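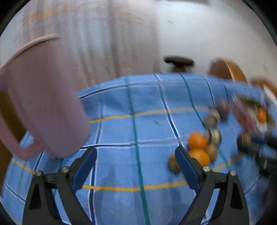
Nildale firm pays people to clear the table, slowly

Mar 10, 2026

Runura, the Nildale robotics company, wants 3000 recordings of people tidying up after breakfast, and it would like them done with a gripper held in the hand. The pink mug gets moved. The oranges mostly stay put on the blue checkered cloth, getting in the way.

Each take is meant to show a robot arm how the job goes, grip by grip. So far the company has some 600 it is willing to keep.

"My first 10 were terrible," said Fathima Gunawardena, who signed up in December. "I have been picking up mugs my whole life and I was told my approach was unclear."

Project lead Keyvan Sharifi said clumsy takes are welcome as long as the fingers stay in view. Dropped fruit is fine too. Talking to the fruit makes no difference to the data, he added, and people may go on doing it.

Training the arm itself starts once the other 2400 are in.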